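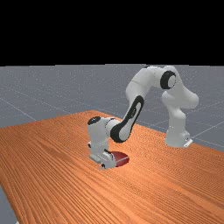
科学史講義シリーズ「Neluda 実験と懐疑」レビュー:17世紀自然哲学を12講で扱う音声教材

最終更新:05/02/2024

文:Todor Obradović

評価対象は、Plornisが配信する音声講義「Neluda 実験と懐疑」全12講と、付属の史料集(PDF)である。講師はTracey Goodall。対象時期は16世紀末から18世紀初頭まで、対象地域はイングランド、オランダ、イタリア諸国が中心で、フランスは第7講にまとめられている。再生時間は合計1036分、史料集は41点の抜粋を収録する。筆者は全講を通して聴き、第3講、第5講、第9講は二度聴いた。史料集は全点に目を通した。

評価の基準は、論旨の正確さ、史料の扱い、構成、音声の品質、検索性の5項目とした。哲学史の入門講義を一つ以上聴いた経験のある聴き手を想定している。

1. 論旨と範囲

本講義の主張は第1講の冒頭で示される。実験は理論を検証する手段として最初から成立していたわけではなく、立会人の証言、器具の信頼性、報告の文体といった複数の慣行が重なって徐々に形を得た、というものである。科学史の分野では目新しい主張ではないが、一般向けの音声教材でこれを最後まで維持した例は少ない。

第2講と第3講はベーコンの帰納法を扱う。『ノヴム・オルガヌム』の「イドラ」論は短く済ませ、第2巻の熱の事例表に時間の大半を充てている。この配分は適切である。イドラ論は引用しやすく、入門書ではそこで説明が終わることが多い。講師は現前の表、不在の表、程度の表を順に読み上げ、どの段階で仮説が入り込むかを指摘する。聴きながら史料集の第6番を開いておくと追いやすい。

第5講はボイルの空気ポンプ実験とホッブズの批判を取り上げる。全体の中で最も出来がよい。ホッブズの論点を「実験を理解しなかった者の反発」として片づけず、哲学的知識は原因の論証を含むべきだという立場から再構成している。ポンプの漏れに関する技術的な異議と、知識の定義に関する異議を区別した説明も明快である。

第7講のデカルトとパスカルは圧縮が強い。ピュイ・ド・ドームでの水銀柱の測定には触れるものの、真空をめぐるノエルとの往復書簡は題名を挙げるのみで終わる。一講でこの範囲を扱う設計に無理がある。

第9講のニュートンは『光学』の「疑問」を軸に組まれている。『プリンキピア』の一般的注解にある「仮説を作らず」の一句について、講師は1713年の第2版で加わったものであることを確認し、初版の読者はこの句を知らなかった点に注意を促す。細かいが、省略すると論旨が崩れる箇所である。

2. 史料集

抜粋は英訳と原文の対訳形式で、各点に出典と短い解題が付く。ラテン語原文の転記は、手元の刊本と照合した範囲では概ね正確であった。気づいた誤植は第14番と第27番の語尾にあり、いずれも文意には影響しない。

問題は底本の表記である。ガリレオの抜粋には全集版の巻とページが明記されるが、ホイヘンスの抜粋には書簡番号しかない。ボイルについては底本が二種類混在し、綴りの方針も統一されていない。引用に使う場合は、原典への照合が別途必要になる。

解題の長さにも偏りがある。第5講に対応する4点には半ページずつの説明があり、第11講に対応する史料は一行で済まされる。執筆の時期が異なるのではないかと思われるが、史料集に改訂履歴の記載はない。
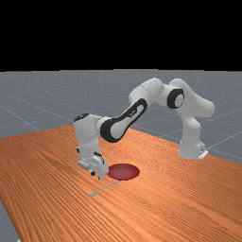 3. 構成と進行

各講は導入、史料の読解、論点整理の順で進む。論点整理では次回への橋渡しが必ず置かれ、間隔をあけて聴いても文脈を失いにくい。第4講末尾の整理は、証言の信頼性という第5講の主題を先に言い切っており、やや重複する。

時系列には従わない。第6講でギルバートの磁石論に戻り、第8講で王立協会初期の報告文体に進む。講師の意図は第6講の冒頭で説明されるが、年代の見通しを必要とする聴き手には不親切である。史料集の巻末年表は40項目あるものの、講義番号との対応が付いていない。筆者は自分で番号を書き込んで使った。

第12講は19世紀への展望に充てられる。1862年の講演録から一節が引かれ、17世紀の実験家が後世にどう英雄化されたかが論じられる。着眼はよい。ただし引用箇所の話者が音声では名乗られず、史料集の注を見なければ誰の発言か判別できない。

4. 音声と操作性

講師の発話は安定しており、速度も一定である。ラテン語の読みは教会式と復元式が混ざる。第3講では同じ語が二通りに読まれる箇所があった。聴き取りに支障はないが、初学者は別の語と受け取る可能性がある。

収録音量は第1講から第10講まで揃っている。第11講のみ低く、イヤホンで続けて聴く場合は手動の調整が必要になる。背景雑音は全講を通じて気にならない水準である。

章見出しは各講に4から6個付く。見出し名は「史料1」「史料2」のような通し番号で、人名や著作名を含まない。特定の箇所を探すには史料集の目次と突き合わせる手間がかかる。検索性は5項目のうち最も低く評価した。

文字起こしは提供されていない。再生速度は0.75倍から2倍まで変更できるが、1.5倍を超えるとラテン語の引用部分が聴き取りにくい。

5. 類似教材との比較

Skovdaleの「近代科学の成立」は同じ時期を扱い、全講の文字起こしが付く。検索性と年代の整理では明らかに上回る。一方、史料の読解は各講の末尾に短く置かれるのみで、哲学的な論争の内部には立ち入らない。ボイルとホッブズの論争は数分で終わる。

Schoutenの「オランダ共和国と自然哲学」は範囲が狭く、ホイヘンス、レーウェンフック、スピノザに集中する。本講義の弱い部分を補う教材で、第10講のレンズと顕微鏡の回を聴いた後に併用する価値がある。スピノザとオルデンバーグの書簡の扱いは、本講義よりも詳しい。

通史の把握が目的であればSkovdale、論証の追跡が目的であればNeludaを選ぶのが妥当である。

6. 評価

論旨の正確さ:5点満点中4.5
史料の扱い:4
構成:3.5
音声の品質:4
検索性:2

減点の大半は編集上の不備による。底本表記の統一、年表と講義番号の対応付け、章見出しの改善は、再収録をしなくても修正できる。第7講の内容不足は講義の追加を要する。

購入前に試聴するなら、無料公開されている第1講より第5講の抜粋を勧める。第1講は方法論の説明が長く、史料読解の水準が伝わりにくい。なお、史料集は単体では販売されておらず、音声と同時に購入する必要がある。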